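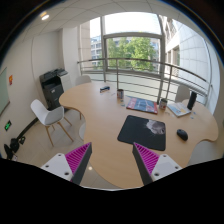

Jonatan Strand reckons a shared table goes wrong in the first week, when people put things down and stop seeing them. He has kept the big wavy-edged one at the Plosbridge office for 11 years and wipes it himself on Friday mornings.

Workplace > Desks and tables > Interviews

The table came from Öberg, a small joinery, and was ordered for meetings. "We had two meetings at it," Strand says. "Then somebody sat down to work, and that was the end of the meetings."

The curved edge was his choice. Four people can sit at it without facing each other, and there are no corners to catch a hip on. The drawback is that nothing lines up. Mouse pads end up at an angle, and so do the magazines.

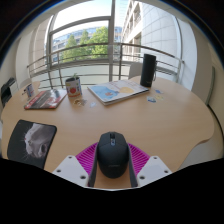
His rules are short. Pads and mice stay out, because people come back to the same spot. Reading matter may lie flat on the table until the end of the month. Food goes back to the kitchen. Plants are allowed if they are small, and he has no objection to a tomato can as a pot.

"I tried trays once," he says. "I bought them in August for 80 each and they filled up with paper."

The light wood marks easily. He uses a damp cloth, then a dry one, and oils the top twice a year. The job takes 30 minutes if people have cleared their own cups.

Would he buy the same table again? "Yes, but a little narrower. I can't reach the middle."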